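From: Ginevra Amato
To: Radmont Tidy Cupboards list
Subject: Re: [tidycupboards] What do you all use for tins?

Hello all,

Diệp Kim wrote:

> I'm on my third go at the cupboard under the stairs and I still
> can't get the tins to behave. Stacked upright on the shelf I can
> only ever see the front row, and the ones at the back go out of
> date before I find them. Baskets looked nice for a week but the
> weave catches on everything and you can't wipe it. I've seen people
> talk about plastic trays or small crates. Do they really help, or
> is it just another thing to buy? And do you stand the tins up in
> them or lay them down? I've got a mix of shapes, some quite tall
> with caps on. Shelf is deep and a bit dark.
>
> Also does anyone know whether the Malhotra ones are worth the
> extra? Verkotton has some that look the same to me.
>
> Diệp

Diệp, I could have written every word of this two winters ago, so I do sympathise! My cupboard is deep and dark too (it was meant for a boiler that went somewhere else in the end) and I had tins in there from the previous kitchen. Not the previous kitchen layout, the previous house.

Yes, get crates. The thing that changed it for me was being able to pull the whole lot out, have a look in daylight on the table, and shove it back. With a deep shelf you're never going to see the back row, whatever you do with risers or those turntable things, so stop trying and bring the back row to you. I tried a turntable, by the way, and a jar of beetroot flew off it. Never again.

Go shallow. My first lot were tall ones and I just made deep holes full of tins, so it was the same problem with handles on. A shallow one with sides that slope out a bit is much easier to get your hand into, and you can read the labels without lifting anything. The other thing I look for is feet on the bottom. My shelf sweats in February and the flat-bottomed crate I had before used to stick to the paint and then come away with a horrid ripping noise, bringing some of the paint with it. Little feet sorted that out.

Upright or lying down? I do both and I know some people on here have Opinions. Tall things with caps I lay down, always, on a slant if they won't go in straight. They take up more floor but they can't topple when you drag the crate out, and mine always used to topple. Short squat tins I stand up, labels outwards, with whatever I opened the last one of at the front. Anything with a loose cap stays on the door rack and doesn't go in a crate at all, after The Incident with the golden syrup.

Colour matters more than I expected. I had white to begin with and in a dark cupboard they just vanished. Blue shows up a treat. You can also see straight away when there's a ring of something sticky in the bottom, and a blue crate with nothing in it nags me to fill it up again, so it doubles as a shopping list (sort of).

On Malhotra versus Verkotton: I've had both and couldn't tell you which is which any more, they've all got mixed up in the airing cupboard. The Clenside hardware shop had the Verkotton ones cheaper last time I was in. I'd spend the difference on tins. One warning, do measure the shelf from the inside of the door frame and not from the wall. I bought four before I worked that out and they went in at an angle for a year.

What I do when I sort it, for what it's worth: clear the table completely, put one crate in the middle, and fill that one crate before touching another. If I have three on the go I start having ideas about categories and then it's ten at night and I'm eating tinned peaches out of the tin. One crate, back on the shelf, next crate. Wipe them out while they're empty, a damp cloth is plenty, but get into the corners where the ridges are.

I can't help with the basket question, I'm afraid. I still use mine for onions and they look lovely and shed bits everywhere.

Let us know how attempt number three goes, and if you end up with spare baskets I bet somebody on the list would have them off you.

All the best,
Ginevra

PS. The list archive has a long thread on shelf liners which is worth a read before you buy any. Start at message 1,373 and skip the argument in the middle.
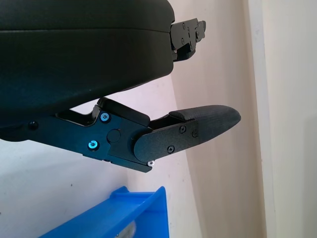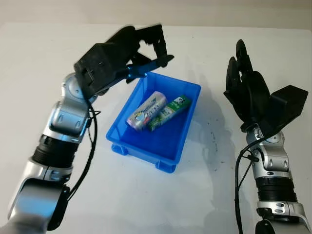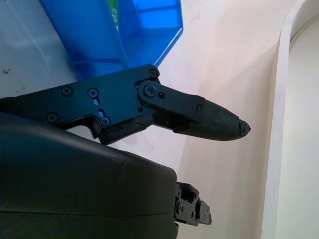
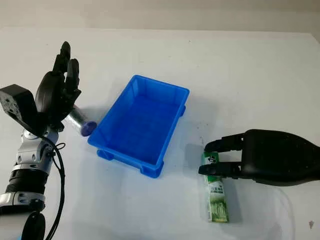

Blue crate on the white table: second picture with two things in it, last picture empty.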